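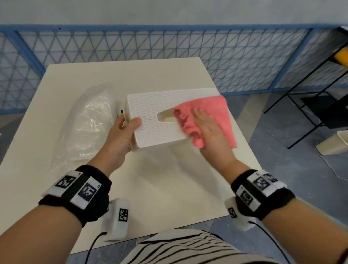 Chore automation

Chore automation is the business of getting machines to do the small, dull jobs people do with their hands, at home and on the shop floor. I've kept this entry going since one February when I got tired of answering the same question at dinner, which is always some version of "so can a robot do my housework yet?" The short answer is a bit of it, slowly, and you'd better like watching. The long answer is the rest of this page.

I'm leaving out dishwashers, washing machines and the round vacuums. They're great (I own all three!), but each of them got good by changing the chore to suit the machine. You load the dishwasher. You pick your socks up off the floor before the vacuum runs. What I mean by chore automation is a machine that walks or rolls up to the mess as you left it and deals with it using something like hands.

Wiping and dusting

Wiping a flat counter is close to solved. If the surface is bare and the machine knows where the edges are, it can drag a cloth back and forth all day, and a couple of the shop-floor arms I've seen do it better than I do on a Friday.

Wiping an object is another matter. Take a tissue box cover with a bumpy pattern and a slot in the top. You hold it in one hand and tilt it, you rub with the other, and you press hard enough to get into the pattern without shoving the thing out of your own grip. Your two hands are working against each other the whole time and you never think about it. A machine has to be told, or has to learn from somebody's hands, how much push is enough. And then there's the cloth, which bunches up, folds over itself and catches on any edge it can find.

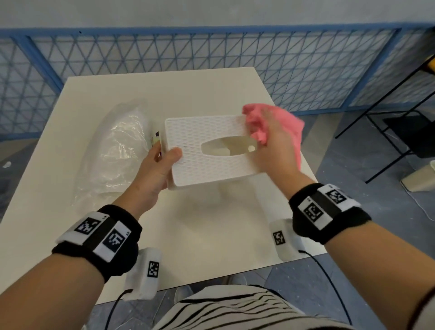 How the machines learn

The older way was to write out every move. That still works nicely in a factory where the part shows up in the same spot each time. The newer way is to have people do the chore while wearing trackers on their wrists, so a computer gets a record of where the hands went. The printed black-and-white squares on the bands are there so that a camera can work out position and angle.

Young-sook Song, who ran the bench trials at Kallevico, once told me that the hard part was getting people to do a chore badly. Everybody tidies up their act when they know they're being recorded, and then the machine never sees a fumble or how to get out of one. Her group logged 1,084 tries at one wiping job and she said the sloppy ones taught them the most. I believe her, though I've never seen the full write-up, so treat that as hearsay.

Laundry is the chore everyone asks about, so it gets its own section. A shirt has no fixed shape. Pick it up by a corner and it hangs one way, pick it up an inch over and it hangs another way, and half of it is hidden behind the other half. People solve this with a good shake. We fling the cloth out, let the air flatten it, and grab the edge on the way down. Fast, loose moves like that are about the last thing a careful machine wants to do.

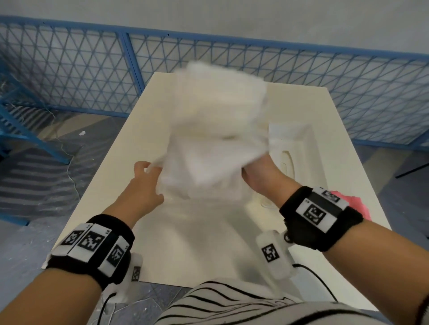
Category: Cloth and folding

The Won folder (a two-armed rig, long since retired) is the one I know best. It took 17 minutes on a bath towel when I first saw it at Gistel, and folks in the room clapped. A later version got a lot quicker by skipping the shake and smoothing the towel flat on the table, a bit like petting a cat. It did fine with towels and pillowcases. Fitted sheets, no. I can't do those either, so I'm not holding it against anyone.

Packing, unpacking and film

Shop-floor people care less about towels and more about trays, bags and clear plastic. Thin molded trays bend when you squeeze them, and clear film is nearly invisible to a lot of cameras except where it throws a glare. Stickers and tape are worse again, being happy to stick to the gripper instead of the part.

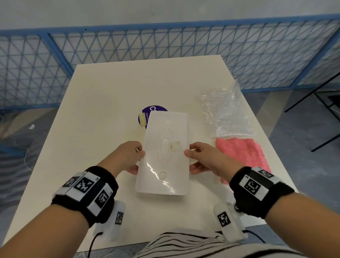 Apinya Sitthichai kept a tally of stoppages on the packing line at Vikorcombe, and out of 53 in one stretch, 33 came down to film or tape. None of them involved anything heavy. A person clears that kind of snag with a fingernail and keeps talking to whoever is at the next bench, and I don't know of a fingernail you can buy for a robot that's half as good.

So, can they do it yet?

Counters, yes. Towels, yes, if you're patient. Sorting hard objects into bins, yes, and that one is already earning its keep in plenty of shops. Bumpy things held in the air, crumpled shirts, plastic film and tape are all at the stage where it works in the demo and I'd want a person standing by.

See also: Gripper; Fitted sheet; Dishwasher loading; Won folder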